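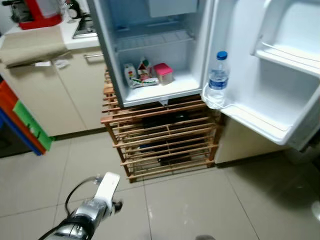
Fig. 1. Head view, refrigerator open, arm below.

Unit 4: Choosing a view for the grasp planner

The Folville set has 1,746 logged attempts in a home kitchen. We use 392 of them in this unit. Each log holds head and wrist streams and the joint states.

The head view is used to pick a target and plan the reach. A small carton or a lidded container covers few pixels at this range, so pose estimates are coarse. Stop the reach 50 mm short of the target and hand over to the wrist view.

The wrist view is used for the final approach. Mask the fingers before segmentation. Shadows on the surface must be handled too, or the planner treats them as edges. Compare the small package with the clear wine glass in Fig. 2: depth on clear glass is often missing, and Kusuma will return no grasp.

Fig. 2. Wrist view, fingers over the woven mat.
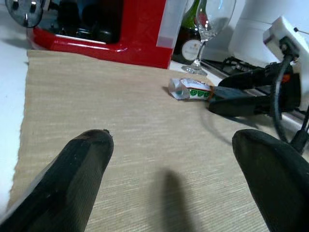
Radka Kos asked whether one fixed finger mask is enough. It is only if the finger opening is constant; otherwise compute the mask from the joint states.

Exercise: run both planners on log 44 and report where they disagree.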